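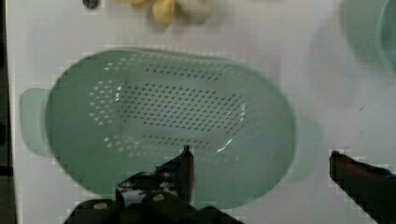

Manipulation Software Group, Stoltasska Institute

Forums > Software > Perception and Planning > Grasp candidates on perforated objects
Search this forum Advanced search

tsegaye-maintainer wrote:
Members are asked to comment on a proposed change to the Tsegaye grasp planner before Thursday. At present the planner discards any candidate where the depth map has gaps inside the object outline. The colander is the usual casualty, as the rows of holes in its base are read as missing surface. In our last batch of 1214 candidates, the filter removed every one on the long sides of the rim. The proposal is to fill gaps narrower than 9 mm before candidates are scored.

bumbridge_ops wrote:
We would support the change in principle, but not as a default. Bumbridge runs the same filter on wire racks, where a filled gap becomes a solid plane and the collision check then refuses perfectly good approaches. Could the fill be applied to the scoring map only, leaving the collision map as it is?

tsegaye-maintainer wrote:
It could. The two maps are separate from release 17 onwards. Older installations share one buffer and would need to be updated first.

calibration_desk wrote:
I must disagree with the premise. Filling holes treats a symptom. The outline itself is often wrong when it is computed with the arm over the table, and no threshold will correct that. 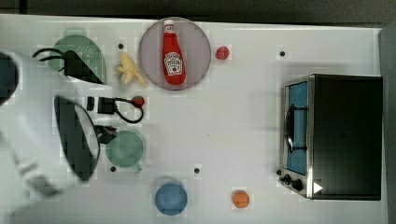
Mask timing deserves a rule of its own in the planner. The segmentation node publishes whenever a new overhead image arrives, and the planner accepts the latest message without checking the arm pose. With the gripper and a loop of cable over the colander, the visible part of the rim is shorter than the real one, and the fitted oval moves with it. I propose that masks be accepted only when the projected arm model does not overlap the object.

bumbridge_ops wrote:
That rule would stall us. Our arm seldom leaves the work area, and waiting for a clear view adds a retreat to each cycle. A confidence penalty for overlapped masks seems more proportionate.

calibration_desk wrote:
A penalty is acceptable for tracking. For the first fit I would still insist on an unobstructed view, with bowl, cup, plate and colander all segmented before any motion is planned.
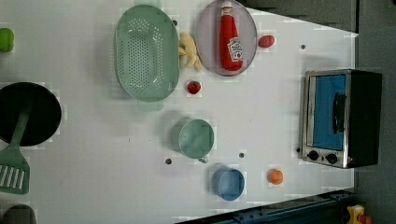 Re: Grasp candidates on perforated objects – revised proposal

tsegaye-maintainer wrote:
Having considered the replies, we intend to proceed as follows. Gap filling will apply to the scoring map only and will be switched off by default. The first fit will require a clear mask; later updates will carry an overlap penalty, set in the Distosance configuration file. The penalty value remains open, and Bumbridge is invited to submit logs.

bumbridge_ops wrote:
Logs will follow. We maintain that the clear mask requirement should also be configurable.

Contact the forum office | Copyright Stoltasska Institute | Back to top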